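Brostora opens refill counter for cleaning products in Sepúlveda

Customers can now bring their own bottles and fill them with soap and household cleaner

The household goods shop Brostora has opened a refill counter in its Sepúlveda store, where customers can buy dish soap, laundry liquid and all-purpose cleaner without taking home a new bottle each time. The counter began work in November, after a trial period in which only the staff of the shop could use it.

The counter stands at the back of the store, beside the brushes and mops. It has 11 taps, each with a printed label showing the name of the product, the price and the list of ingredients. The customer puts an empty bottle on the scale, presses a button to remove the weight of the bottle from the price, and then fills it. A paper sticker with the final price comes out of the scale and is paid at the normal cash desk.

The liquids are supplied by Umora, a small producer which has sold cleaning products to hotels and laundries in the region for many years. Until now its products were not sold to private households, and the smallest container it offered was too large for most kitchens. For the refill counter the company has changed two of its recipes. The dish soap has become a little thicker, so that it doesn't run out of the bottle too quickly, and the all-purpose cleaner now comes without perfume. 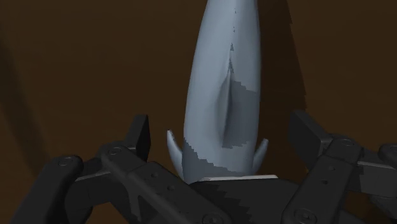 According to the shop, the version without perfume was the wish most often heard during the trial. Several employees said that the old one had a strong smell of pine that stayed in a small bathroom for the whole day. Customers who like a scent can still choose the laundry liquid with lavender, or a floor soap with orange.

Any clean bottle is accepted, in glass or in plastic, as long as it has a lid that closes well. Bottles that have contained bleach, paint or motor oil are refused. The shop also asks customers not to bring old drink bottles, as a child could easily mistake the cleaner for something to drink. Those who arrive without a bottle can buy one at the counter for a small deposit, and the money is given back when the bottle is returned.

In the first weeks the shop sold 400 fillings. Dish soap was by far the most popular, followed by the laundry liquid. The glass cleaner sold slowly at the beginning – the shop believes that many people still had a full bottle at home – but it has improved since the staff started to show how it works on the mirror next to the counter.

The spray for fabric and furniture, sold under the name Wimov, is also part of the offer. It is meant for small stains on covers, cushions and car seats, and it should first be tested on a place that isn't easily seen. For leather the shop recommends a different product, which isn't available on tap and can be found on the normal shelf.
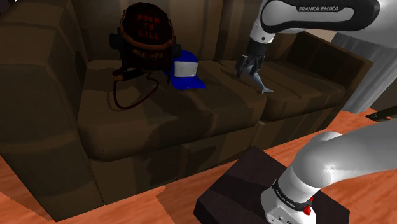 Prices and opening hours

The price of a refill is lower than the price of the same quantity in a new bottle, but the difference isn't equal for all products. It is largest for the laundry liquid and rather small for the glass cleaner. Customers who fill 2 liters or more of the same product receive a further discount, which is taken off automatically by the scale.

The counter is open during the normal hours of the store, except for the last half hour before closing, when the taps are washed and the trays under them are emptied. In the morning it can be a little crowded, and the staff suggest coming after 2 p.m. if you have many bottles to fill.

Home delivery of refills isn't planned for the moment. Brostora says that it looked into the idea, but that the empty bottles would have to be collected, washed and brought back, and the shop has no room for this work. A second counter, with shampoo and hand soap, is under discussion with Umora. It would take the place of the present shelf for candles near the entrance, and a decision is expected after the winter.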